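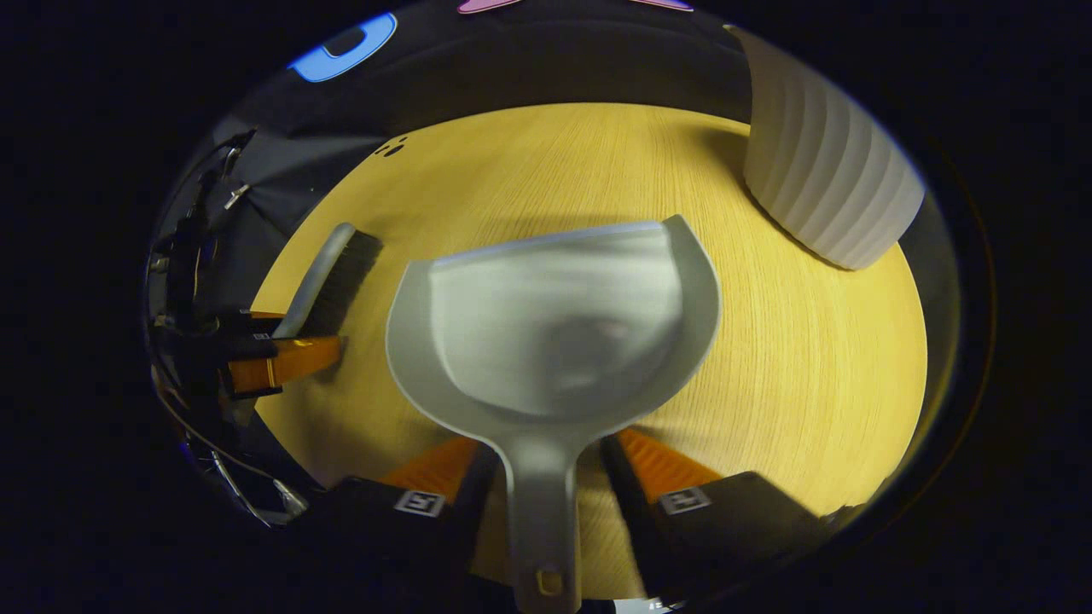
The dustpan has its turn, with the brush waiting on the table. Open afternoon at Zovico, Fuverness.

I had been promised the future, and the future was tidying up. The invitation from Zovico said "a working demonstration of household handling", and I took the 7 bus out to Fuverness in November rain, expecting at least one thing with a face.

What we got was a pale wooden table, a brush, a dustpan and a pair of black fingers with orange pads. The fingers closed on the dustpan's handle, and twenty adults in damp coats leaned forward as though somebody were about to cut a ribbon. I leaned too. I own a dustpan. I have never once leaned towards it.

It would be easy to be rude about this, and on the bus home I was, for several stops. The firm's handout said the aim was to collect 500 goes at each small job before moving on to the next, and that the dustpan stood at 218. I have lived with people who haven't reached 218 in a lifetime, so perhaps I should watch my tone.

Still, I think Zovico has got something right that its grander rivals miss. Last spring I went to the Wendt show at Lendamance, where there was dry ice and a man in a headset telling us that work was over. Then a machine waved. I remember nothing else about it except the price of the sandwiches. At Fuverness they let us stand close and ask dull questions, and the answers were dull as well, which I took as a good sign. How hard does it squeeze? Depends on the handle. Can it do stairs? No. When will it be in the shops? They didn't know, and said so.

My complaint is a different one. Every visitor's question was about when we could stop doing the sweeping, and not one, mine included, was about who sweeps for a living now and what they might make of it. A cleaner would have spotted more in five minutes than our whole damp crowd managed in an hour — how you tilt the pan, where the last line of dust goes. If there is another open afternoon, I'd send the invitations to them first, and pay them for the time.

I swept the kitchen when I got in. Badly, as it happens, and with an unusual amount of attention to my thumb.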